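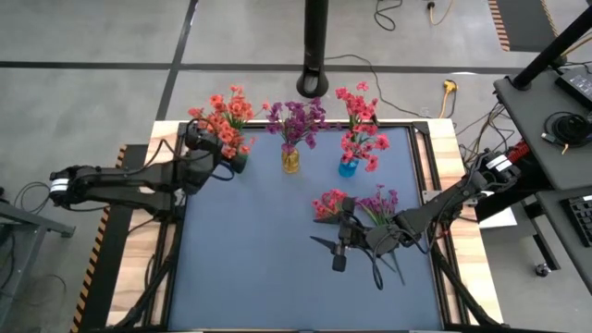

The operators at Javeo say the first day is the hardest, and that most of what goes wrong on it goes wrong in the wrists. People grip too hard. They try to steer the robot the way they would steer a car, with their eyes on the controls, and by lunch they are sore and have very little to show for it.

The lead trainer, who asked to be referred to by job and not by name, has been teaching new operators since January. We met at the Flarisham site, where Javeo rents the ground floor of a former print works and runs its two-arm stations. The current job is flower arranging: picking up artificial stems, bringing them to a small vase and letting go of them at the right time. The work is for Surngate, a project that wants a set of arms able to handle light, awkward things that change shape when they are held.

"A block is a block," the trainer said. "You pick it up and it's the same thing it was on the table. A bunch of flowers has a different outline every time you close on it. The stems slide over each other. The heads swing. You have to show the robot what a person does about that, and a person does quite a lot."

Each run starts from a different layout. The operator guides both arms through the task, and the system stores the camera pictures and the position of every joint along the way. A run that ends with the flowers in the vase is marked good. One that ends with a vase on its side is marked failed and kept in a separate folder.

I asked why they keep the failures.

"We didn't, at first. We deleted them, and I regret that. Later on we wanted to look at how people recover. Say you come in too low and the stems touch the rim. A good operator backs off a little, lifts and tries again. That little piece is worth having even if the run goes bad later. Now we keep everything and sort it afterward."

The target for the flower job is 2000 good runs. On the morning I visited, the count on the whiteboard was 1688. The trainer expected the rest to go more slowly, as the easy layouts had been used up and what remained were the ones with the vases close together.

Before this job the team taught by hand. The operator stood next to the table, took hold of the arm itself and moved it through the motion while the motors were slack. The trainer still likes that method for some things.

"For wiping, or for opening a drawer, I'd do it by hand every time. You feel the drawer. You feel where it sticks. The trouble is that your own arm is in all the pictures, and the robot will never see that arm again once it's working alone. And you can't move two arms well like that. You've got one hand on each and you're leaning over the table like you're changing a bed."

With remote control, the operator holds a pair of smaller arms with the same joints, and the big ones follow. There is a short delay. The trainer said people notice it for the first hour and then stop mentioning it. What they miss for much longer is touch. The followers do not send anything back, so an operator has to judge by eye how firmly a stem is held.

"You watch the stem bend," the trainer said. "If it bends before you've moved anywhere, you're squeezing. If it turns when you lift, you're not holding enough. I tell people that on day one and they nod. Then on day 3 they tell me the same thing as if they found it themselves – and that's fine, that's when they know it."

New operators spend two full shifts on practice runs that are thrown out. After that they work in pairs, one driving and one resetting the table. They swap at the break. The resetting is harder to do well than it sounds, according to the trainer, because people fall into patterns without meaning to. One pair put the tall vase on the right for an entire afternoon. The arms trained on that batch would reach to the right no matter where the vase was.

"So now the layout comes off a printed sheet. You don't choose. You look at the sheet, you put the things where it says, you step back."

I asked how much of the operator's own style ends up in the robot. The trainer thought about this for some time.

"More than I'd like. We had someone who always paused above the vase. Just a short stop, to line things up. It's a sensible thing to do. But the policy learned the pause, and sometimes it would stop there and not start again. It had seen a lot of pictures where nothing moved, so it did nothing. We asked everyone to keep moving after that, even if slowly."

There is some disagreement in the building over speed. The people at Park, who train the models from Javeo's recordings, would like faster runs. The operators would like to take their time. The present rule is that a run may take as long as it needs but may not stop, and both sides seem able to live with it.

The trainer drives one session a week to stay in practice and usually takes the arrangement with the mixed colors, where the bunches are uneven and one side is heavier.

"I close lower down on those," the trainer said. "Near the bottom of the stems there's less swing at the grip, but the heads lean out more – so then I come in at an angle and straighten up over the vase. I've tried to write that down for the handbook and it comes out as a page and a half. It's quicker to sit someone down next to me and do it."

The handbook is on its second version. The section on flowers still has a blank page under the heading for letting go.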